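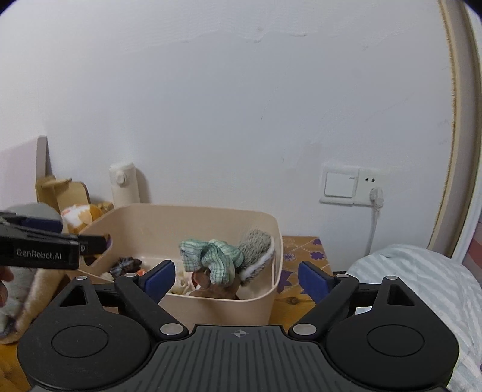

Beige plastic storage bin on a wooden tabletop.

Section 4. First Use: Seasoning, Preheating and Your First Loaf

Applies to the Paven countertop bread oven, all colors. Read Section 2 (Placement) before you plug anything in.

A word before the steps. Most bread oven manuals promise bakery results on day one. We don't. Your first loaf will probably be fine, your second will be better, and by the fifth you will have stopped following half of this section. Follow it anyway for the first few.

4.1 Burning off the factory coating

1. Take out the rack, the baking stone and the drip tray. Peel off every piece of film, including the clear one on the underside of the stone. People miss that one.
2. Wipe the inside with a damp cloth. No soap on the stone, now or ever.
3. Put the rack and stone back. Leave the drip tray out.
4. Set the dial to the highest mark and run the oven empty for 20 minutes with a window open.
5. Turn it off and let it cool with the door open a crack.

Note: There will be a smell. If it is still there after a second burn-off, contact the store. You will find advice online to bake a tray of lemon peel to clear it. We tried this and ended up with an oven that smelled of coating and lemon.

CAUTION: The top panel gets hot enough to burn skin. Do not store cutting boards, towels or bread bags on it.

4.2 Preheating

1. Place the stone on the lower rack position.
2. Set the temperature and wait for the light to go out.
3. Wait another 20 minutes.

Step 3 is the one everybody skips. The light tells you the air is hot. It knows nothing about the stone, which takes far longer to catch up. Bread put on a lukewarm stone has a pale, leathery bottom, and no amount of extra baking fixes it.

Note: The "Rapid" setting turns on both heating elements at once. It is good for toast. We do not recommend it for bread, whatever it says on the box.

4.3 Mixing the starter loaf

This is a plain white loaf, chosen for being cheap to get wrong. You need 500 grams of bread flour, 340 grams of water, 10 grams of salt and 5 grams of instant yeast.

1. Stir the flour, salt and yeast together, then add the water. Mix until no dry flour is left.
2. Cover and leave it alone for half an hour.
3. Fold the dough over itself from four sides. Cover again.
4. Let it rise until it is close to double. In a warm kitchen this can take an hour. In a cold one it may take most of the afternoon, and the clock in the recipe won't help you. Look at the dough.
5. Shape it into a ball, set it on baking parchment and let it rest for 45 minutes.

Note: Weigh everything. A cup of flour can be off by a lot depending on how hard you pack it, and we get more complaints about cups than about the oven.

Note on flour: The Eltetti and Nimov bread flours both work here. The Nimov bag claims a "stronger rise." In our test kitchen we could not tell the two loaves apart, so buy whichever is cheaper. Lục rice flour is a fine product, but it has no gluten and cannot be swapped in for this recipe.

4.4 Baking

1. Slash the top of the dough once with a sharp blade, as deep as your fingernail is long.
2. Slide the loaf, still on its parchment, onto the stone. Use the peel. The opening is narrower than it looks.
3. Pour 100 milliliters of water into the steam cup on the left side and close the door.
4. Bake at 450°F for 20 minutes without opening the door.
5. Remove the parchment, lower the heat to 425°F and bake until the crust is a shade darker than you think it should be. Expect 15 minutes more, sometimes longer.
6. Move the loaf to a wire rack and let it cool all the way before cutting.

CAUTION: Steam leaves the front vent when the door opens. Stand to the side — not over it — and keep your face back.

CAUTION: Never pour water directly on the stone. It will crack, and cracked stones are not covered by the warranty.

4.5 If the loaf is disappointing

Dense and tight inside: the dough did not rise long enough. It is almost never the yeast, though the yeast gets blamed.

Flat and spread out: it rose too long, or the dough was too wet. Take out 20 grams of water next time.

Burnt on one side: turn the loaf halfway through step 5. The rear element runs hotter than the front one. We would like to say otherwise.

Gummy in the middle: you cut it warm. See 4.4, step 6.

For cleaning the steam cup and removing scale, go to Section 5.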